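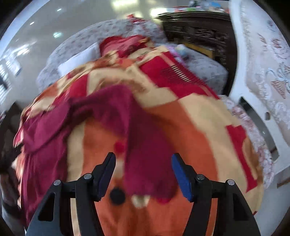
Blankets, again

OK quick one tonight, I have to be up at a stupid hour and there's still a pile on the chair.

So the bedroom. I said in June I would sort out the bedding and then I did not sort out the bedding. Summer happened. You don't think about blankets in summer, you kick them onto the floor and step over them. Then last night the window was open and I woke up freezing and went digging in the closet in the dark like a raccoon.

Which is how the orange and red one ended up back on the bed. The plush one. Big blocks of color, stripes, the whole loud business. Rhonda calls it the bus seat. She is not wrong but it's the warmest thing I own and I've stopped caring what goes with the curtains. I had it down for the donate bag, too. It's out of the donate bag.

The maroon thing on top I'm less sure about. It's velvety and I like the color next to the red more than I thought I would, but it never lies flat. You smooth it out, you turn around, it's a heap. Maybe it lives at the foot of the bed. Maybe it lives in the living room. Undecided!

What I got done so far:

Closet top shelf, emptied. Found 7 pillowcases and not one pair in there. How.

Sheets, sorted by bed size, then put back in a different order because the fitted ones take up so much room. I can't fold a fitted sheet. Bindu showed me once, corners tucked in corners, hers came out like an envelope. Mine came out like a bread roll. I roll them now and put a rubber band round and that's that.

Two old comforters, gone. One had a hole and was leaking fluff all over the shelf. The other was fine, just flat and sad, so it went to Åsmund for the dog.

The storage bags from Claeys. Bought 2 of them, $43 with shipping, which hurt a bit. The zippers are good and they fit under the bed if you don't overstuff them. I overstuffed them. Had to take out a quilt and sit on the thing to get it shut.

Not done: the washing. The plush blanket needs a wash before it gets properly cold and it won't fit in my machine, or it fits but then it doesn't turn, it just sits there and gets soaked on one side. Last year I hauled it to the laundromat on Tavton Street and used the big front loader. Cold, gentle, hardly any soap. Then hung it over the balcony rail for almost two days. Do NOT put plush in a hot dryer, I did that to a gray throw and the pile went all crunchy and never came back. If anyone knows how to un-crunch it please tell me, I still have it, it's in the car.

Also need to decide about the layers. Wenche swears by one heavy duvet and nothing else. I can't do it, I'm too hot by midnight and then too cold at four. I want stuff I can shove off with my foot. So sheet, thin cotton blanket, loud blanket, and the maroon one if it's behaving.

I'll do the wash this weekend if it doesnt rain. Pillows after that, and I'm going to need advice on pillows becuase mine are all terrible. Leave me a comment if you've bought one you still like after a year.

OK the chair pile. Going.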